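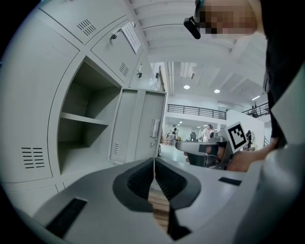 Grey metal lockers, with a bit of brown wood showing below.

Franchise desk round-up, May

Quick one this month as we're all flat out before the Monday deadline. Renewals first. If your five-year agreement with Tomar runs out this summer you should have had the pack by now. If not, ring Huia Halliday and shout. The renewal fee is £982, same as last year, and it covers the legal bits but not your own solicitor. Get your own solicitor. Please.

Territory maps have been redrawn for the north. 52 postcodes moved, mostly small ones. Harsh Chaturvedi has the list and will tell you if yours is on it, but he's only in mornings, so no point trying after lunch. Two owners have already asked if they can swap patches between themselves. Yes, in writing, both signatures, and head office has to see it before anyone starts leafleting.

New joiners: welcome to Mircea Avram, who's taken on the Esora cleaning franchise after eleven years driving for a bakery. He put in £4000 of his own and borrowed the rest, and says the bank wanted to see three versions of his cash flow forecast before they'd even sit down with him. Worth knowing if you're about to apply. Leonardo Donati has offered to read through forecasts for anybody in there first year, no charge, just don't send him forty pages.

Darilix users, the booking software changes over at 6pm on the last working day. Save your customer list before then. Export, not screenshot. Last time a few of you lost the notes field and we spent a week typing it back in.

Still wanted: someone to speak at the autumn open day on hiring your first member of staff. Twenty minutes, travel paid, lunch is ok. Yogesh Solanki did it last year and is happy to pass on his slides.

Royalty statements go out next week. Queries to the usual adress, with your franchise number in the subject line.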